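Wusia Table Care: Frequently Asked Questions

Compiled by Aarti Kanaujia, who has heard most of the claims made about wooden tables and believes a few of them.

Do I need a special cleaner for a wooden table?

Probably not. We sold Dundalix spray for years and I'm still not sure what it did that a damp cloth didn't. Wipe along the grain with a wrung-out cotton cloth, then go over it with a dry one. If there's grease, put one drop of dish soap in a bowl of lukewarm water. Start there and see whether you still want to buy something.

The label says the finish is good for 1000 wipes. Is that true?

I'd like to know who did the wiping. A number like that usually comes from a test pad going back and forth over a sample board, with no coffee, no kids and no hot pans. Your table may last longer or it may look tired in a year. Watch how water behaves on it. When drops stop beading and start to leave a darker patch, it's time to recoat, whatever the label promised.

How do I tell the natural grain from a stain?

Get down low and look across the surface with a window or lamp in front of you. Marks that belong to the wood usually run with the grain and keep going past the point where you expect them to stop. Spills tend to have an edge. Rings, drips and sharp little islands of color are the ones to worry about. Before you scrub or sand, try a damp cloth on the spot and wait for it to dry.
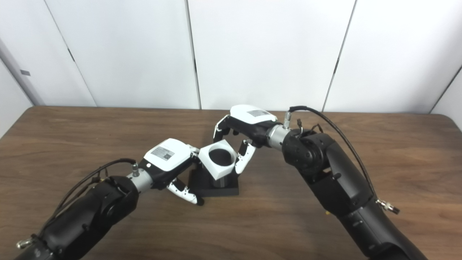

Streaks bring in more worried emails than scratches do. People see a slightly darker line, decide the finish is failing, and go at it with steel wool. Faint darker streaks running along the grain, like the ones on this brown tabletop, are no reason to reach for anything. I'd leave them alone. If a seller tells you streaks can be "evened out" with a tinted polish, ask to see a table they did it to last October.

Can I put the table right up against a paneled wall?

You can, and plenty of people do. Check two things first. Push the table back and see whether the far edge really meets the wall along its whole length, as older walls are seldom flat. Then think about crumbs. They go down the back and stay there. Kusum Sisodia in our repair shop suggests pulling the table out once a month, which I have never managed.

White panels show every scuff from a table edge. Felt dots on the back edge help, although they fall off sooner than the packet suggests.

Does lemon oil feed the wood?

No. The wood in your table is dead and doesn't eat. Oil can make a dry-looking surface shine for a few days, and on a sealed top it mostly sits there collecting dust. If you like the smell, use a very small amount and buff it off.

Is the Magnusson wax worth 27 dollars?

It's decent wax. I can't see the difference between it and the cheaper Makach tin once both have been buffed, and I've asked other people in the shop to pick them out with no luck. Buy whichever has a lid you can open.

What about the mayonnaise trick for white rings?

It sometimes works on rings trapped in the finish, and so does waiting a couple of days. I suspect the waiting gets less credit than it deserves. Don't use mayonnaise on bare or oiled wood unless you want a second mark next to the first.

Should I pay for the five-year protection plan?

Read the exclusions before you decide. The last plan I read was quoted at 68 dollars and left out heat, moisture, pets and "gradual wear," and I had trouble thinking of what else happens to a table.

How often should I refinish?

Less often than the refinishing companies say. Sanding takes wood away every time, and a veneered top may not have much to give. Send us a photo in daylight before you book anyone.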